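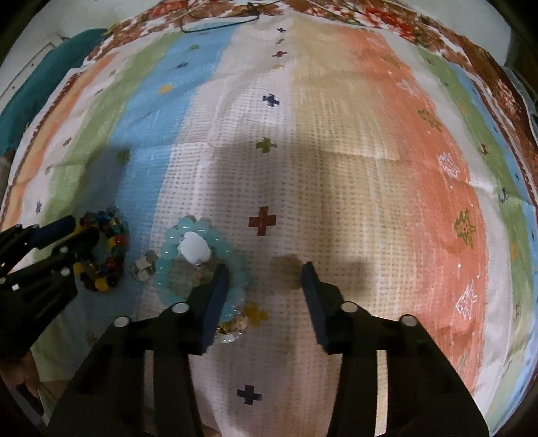

Hala Haddadin wrote in to ask whether she really has to restring a bracelet just because the elastic feels a bit loose, and my answer is yes, please do, before it snaps in the grocery store and you're on your knees chasing beads under the carts!

Section 4: Restringing a stretch bracelet

I use the Barner elastic for this, but any stretchy bead cord that fits twice through your smallest bead will do.

1. Lay the old bracelet on a towel and snip the cord right beside the knot. Slide the beads off in order (I park mine along a strip of tape, sticky side up).

2. Cut a new piece of cord 3 inches longer than your wrist measurement. Hold both ends and give it a few slow pulls. This pre-stretching feels silly, but skip it and you'll be back here by June.

3. Fold a bit of tape over one end and string the beads from the other.

4. Tie a surgeon's knot, pull it snug, then tie a second one on top.

5. Add a tiny dot of glue and leave it overnight – I know, I know, you want to wear it now.

6. Trim the tails and tug the knot inside the nearest bead with a big enough hole.

Note: If your beads came in the Dindlow kit, the hole on the little spacers is narrow. String those with a needle.

Caution: Don't use super glue. It makes elastic brittle, and I've lost two good bracelets that way. Keep the glue off pearls too.

For clasps, go to Section 5.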